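The case against the paper towel (which I am mostly not buying)

Every April I get the urge to fix the kitchen, and every April the internet has a plan for me. This year the plan was cloths. Throw out the paper towels, buy a stack of reusable cloths, fold them all the same way, and supposedly you will wipe your way to a calmer life.

I read a lot of these posts on Sunday morning with my coffee, and they all make the same claim. One cloth replaces 600 sheets. Where does that number come from? The first blog got it from a second blog, and the second got it from the Clenholm packaging, where it sits next to a little green leaf. There's no mention of how big a sheet is, or how dirty, or whether anybody counted the laundry.

I bought some anyway. A pack of 7 from Dostex, plus two of the thicker Fudow ones that everyone says are "worth the extra." I've been using them for three weeks now.

What I can report is that a cloth wipes a table. So did the old one, which was half of a bath towel with a bleach spot on it. The Fudow cloths soak up more in one pass, I'll give them that. They also stay damp over the faucet until the next morning, and by the third day mine smelled like a locker room. The Dostex ones are thinner and dry by dinner. They shed for the first two washes, and I was picking lint off the stove knobs.

Then there's the folding. The Cheetham method, if you've been spared it, says you fold the cloth in half and in half again so you get eight clean faces, and you flip to a fresh one as you go. Fine. I tried it on the big table after pancakes. I lost track of which side had the syrup on it somewhere around the fourth flip, and then I was just moving syrup. A folded cloth does feel better in the hand than a wadded one, and it picks up crumbs where the wad pushes them around. I'd call that a fold, though, and I wouldn't call it a method.

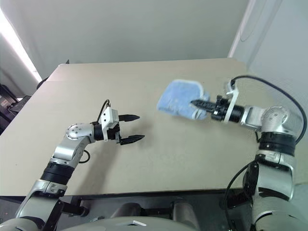

Light blue cloth, folded, over the beige tabletop.

I still keep a roll of paper towels under the sink for bacon grease and whatever the cat does. The roll is lasting longer than it used to, maybe because of the cloths, maybe because I moved it somewhere annoying to reach.

Would I buy them again? The thin ones, on sale. I'm going to try vinegar in the wash for the smell, which every comment section swears by, so I have my doubts.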